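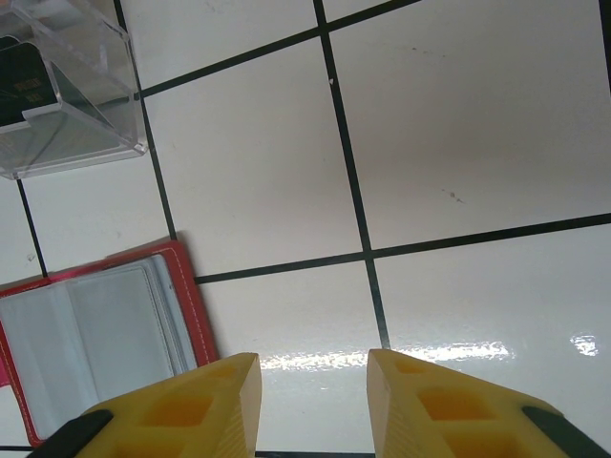 Wozu denn noch eine Box, fragte Pejman Kiani, als wir im April das Thema für diese Ausgabe besprochen haben; bei ihm liegen die Papiere seit Jahren in der Küchenschublade, zwischen Batterien und Gummiband, und er hat sie bis jetzt immer gefunden. Bis jetzt, sagte Illia Maksymiv, und dann haben beide eine Weile über Schubladen gestritten.

Ich möchte trotzdem für die Box sprechen. Sie soll durchsichtig sein und so groß, dass ein Reisepass flach darin liegt. Man geht vorbei und sieht: der Pass ist da. Bei mir zu Hause war früher alles in einer Blechdose mit Deckel, und vor jeder Reise habe ich die Dose dreimal aufgemacht, weil ich mir selber nicht geglaubt habe. Mit Acryl mache ich das nicht mehr.

Eine Regel haben wir in unserem Haus dazu: in die Box kommt nur, was man für eine Grenze oder für ein Amt braucht. Der Pass also, der Aufenthaltstitel, bei manchen der Impfausweis. Das Portemonnaie kommt nicht hinein, es liegt daneben. Wer es jeden Tag herausnimmt, nimmt irgendwann den Pass mit heraus und legt ihn woanders hin -- so ist es Hnat Hladun passiert, und er hat ihn nach 29 Tagen in einem Kochbuch wiedergefunden.

Zum Portemonnaie selbst. Kilian Pichler empfiehlt, es einmal im Monat ganz aufzuklappen und alles auf eine glatte, helle Fläche zu legen, zum Beispiel auf Fliesen. Auf der Tischdecke verschwinden kleine Zettel zu leicht. Alte Kassenbons weg, abgelaufene Karten zerschneiden, die Monatskarte nach vorne. Ein rotes oder anders kräftiges Leder findet man in der Tasche schneller als ein schwarzes, aber das ist Geschmackssache, und Kilian selbst hat ein schwarzes.

Noch zwei praktische Sachen. Die Box bitte nicht auf die Fensterbank stellen, der Einband vom Pass mag die Sonne nicht, und man sieht von der Straße hinein. Und machen Sie eine Kopie von der Seite mit dem Foto, die Kopie gehört in ein anderes Zimmer. Ich habe meine bei den Bettlaken.

Wer noch keine Box hat: Ruben Timmermans sammelt bis Dienstag die Namen für eine gemeinsame Bestellung bei Wovlow. Es gibt dort das Modell Trevton ohne Deckel und das Modell Skokent mit Deckel, ich würde ohne nehmen. Die Liste hängt im Flur neben den Briefkästen. Bezahlt wird erst beim Abholen, in bar.

Pejman hat sich inzwischen auch eingetragen. Die Batterien, sagt er, bleiben aber in der Schublade.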